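Stirard hand-held teaching gripper: three weeks of folding shirts

I bought the Stirard to record laundry demonstrations for our arm. You hold it, do the task yourself, and the wrist view plus finger position get saved as one episode. The arm wears a matching set of fingers, so you can also drive it remotely with the Skastico handle.
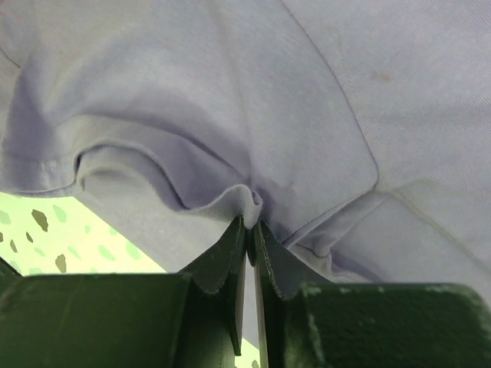

Grip on fabric

Good. The toothed edges pick up a small fold of thin cotton and hold it while you lift. Heavier knits take a firmer squeeze, and on fleece I missed the first grab often enough to be annoyed. The dark green finish scuffs, mostly along the edges. It hasn't changed how they hold.

Recording by hand

This is the part worth paying for. I got through 90 episodes in an afternoon - by remote control I had managed 79 in two days. Hand demos are also smoother, and the trained policy hesitates less at the hem. My wrist was sore by the end.

Recording by remote

Usable, with a small lag. You can't feel the cloth tighten, so you have to watch the wrinkles near the fingertips and stop pulling in time. I keep it for corrections, when the arm has started a fold badly and needs to be taken over.

Software

The Eltow recorder dropped 3 episodes out of 2154. Trimming the start and end of a clip takes too many clicks, and there is no undo. Export worked the first time.

Would I buy it again? Yes for cloth. For boxes and cups I would get the plain Ichikawa fingers - they cost less and the teeth don't help there.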